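Notebook, May, after lunch

Wash trial on the Wusta stripes, continued. Grigoris wants to call the black colorfast and move on. I don't buy it yet. The mill sheet says max shrinkage 3 percent at 100 °F, but it doesn't say whether that's lengthwise or across, or how the pieces were dried. A number with no drying method is a sales number.

My strips were marked at 18 inches, washed at 102 (the machine won't hold 100, whatever the dial says), then dried flat. Lengthwise they come in under the mill's figure. Across the stripe I get two different answers depending on who holds the ruler. Pui-shan pulls the cloth a little before she reads it. So do I, probably. Until we agree on a weight for the end of the strip I'm not writing either result in the shared book.

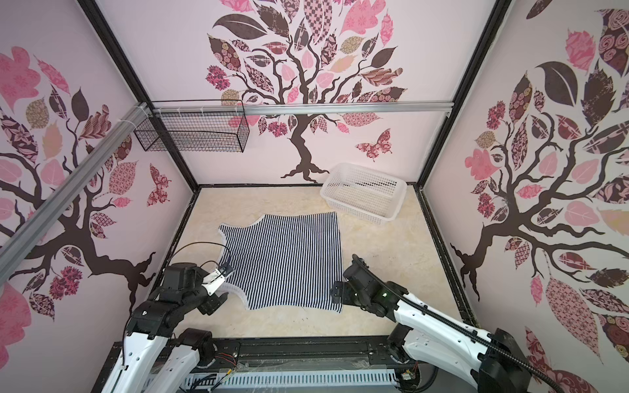
Black and white stripe with white trim, laid flat.

Trim is the part I trust least. Yeshi thinks it was cut from a different lot than the body, and Liepiņa never answered when we asked. If trim and body shrink at different rates the edges will pucker, and no amount of pressing fixes that for the customer.

Bleed test: white cotton square stitched to a black stripe, same wash. Looked clean to Theano under the window. Looked slightly gray to me under the lamp - could be the Ondus detergent, could be my eyes. Repeat with plain water and a blank square.

Nelli to ask Oltport for an unwashed yard from the same roll. Don't cut anything else until it gets here.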